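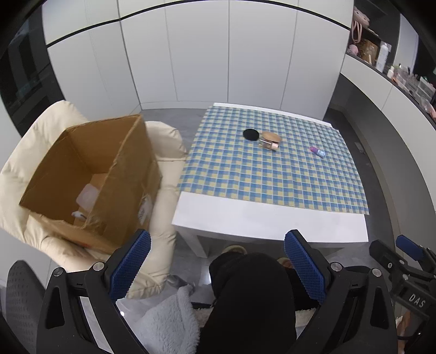
Clemuvley Institute of Dress
Speaker notes, January
By the Education Office
2 min read

Opening. Good afternoon, and welcome to the second talk in the Institute's series on everyday clothing. The subject is the glove. Please hold questions until the end.

Point one: work. Gloves were made for the hand that labored. Farmers, masons and falconers needed thick leather with few seams. The pair on loan from Pastitz has 18 pieces in each hand. Pause while the pair is passed along the front row.

Point two: rank. Over time a thin glove came to show that its owner did no rough work. Fine kidskin split easily and had to be replaced often. The Dijkstra ledger records an order of 300 pairs for a single household. Read the entry aloud, slowly.

Point three: manners. Etiquette books set rules for when a glove came off: at the table, yes; in the street, seldom. Mention the elbow-length evening glove and its small wrist opening, which let the wearer free the hand to eat.

Point four: decline and return. Central heating, cars and pockets all played a part. The Droretti workshop once cut 500 pairs a week and now cuts 100, most of them for stage and bridal wear. Younger buyers are again asking for color and for driving styles.

If time is short, leave out point three.

Closing. Thank the lenders. Remind guests that the study room is open until 5 p.m. and that cotton gloves are provided at the desk.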